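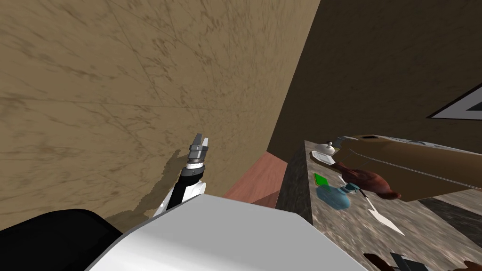

Kiltano Gazetteer: places, boundaries and seats

README for release 18

What you have downloaded

A gazetteer of settlements in the Kiltano district, along with the hamlets, crossroads and former railway halts that people insist are settlements. There are 407 entries in the main table. The district has three towns big enough to have a car park (Marketti, Zimmont and Poon) and the rest of the table is smaller than that, sometimes a good deal smaller.

Last full rebuild: 1/23/18. Small fixes go in when they are ready and are listed in changes.txt.

Files

places.csv – the main table, one row per place
bounds.csv – parish and town boundaries as lists of points
oldnames.csv – former names, spellings and a few insults that made it on to maps
changes.txt – what moved, and who complained (by initial only)

All files are UTF-8 with a header row. Commas inside names are quoted. If your spreadsheet turns the place codes into dates, import the first column as text and try to stay calm.

Columns in places.csv

code – five characters, never reused, even when the place is gone
name – the current official name
kind – town, village, hamlet, locality or ruin
parish – the parish it sits in today
pop – residents at the last count, blank if not counted separately
height – metres above sea level, taken at the church, or failing that the pub, or failing that wherever the surveyor stopped
founded – year of first written mention
status – live, merged, drowned or disputed

A blank in pop does not mean zero. Zero means zero, and there are 27 of those. Please stop sending us maps on which half the upland is shown as deserted.

Where the data came from

Names and parishes were typed in from the district register. Heights came from the old survey sheets and were checked against a modern elevation model, with the sheets winning unless they were plainly daft. Population comes from the census returns. Founding years were collected from parish histories, a kind of book whose authors tend to believe that their own village is older than the one across the river.

Where two histories disagree we took the later date and recorded the earlier one in the notes. Zimmont has written to us about this. Zimmont's date stays as it is.

Boundaries

The outer boundary of the district follows the watershed in the north and the river in the south. The river has moved since the line was drawn. The line has not. As a result a strip of meadow on the Poon side belongs to Marketti on paper, and two farms get their bins emptied by whoever turns up first. We follow the paper.

Parish lines are good to roughly 90 metres in the hills and much better in the valley, where people had more reason to argue over them. Don't use them to settle where your fence goes.

Known problems

Marketti appears twice, as a town and as a parish, with different codes and different populations. Both are right. Join on code, never on name.

Upper Poon is lower than Poon. The heights have been checked again and the names are very old.

The district seat moved from Zimmont to Marketti in a December long ago and the register office took some years to notice. Rows from that gap have seat details from both towns in the notes column.

Four places marked disputed are claimed by a neighbouring district as well. They are included in our totals and, we assume, in theirs.

Some accents were lost from oldnames.csv when it passed through an elderly program on the way here. We are putting them back by hand, in alphabetical order, and have got as far as G.

Using it

Free for any purpose, including ones we would find dull. Credit "Kiltano Gazetteer" and give the release number. If you change the data, say so somewhere a reader might look.

Corrections

Send the place code, the column, the value you think is right and where you found it. "Everyone round here knows" is a source we have learned to enjoy but can't cite. Corrections to heights need a survey sheet number. Corrections to the founding date of Zimmont need two documents, neither of them published by Zimmont.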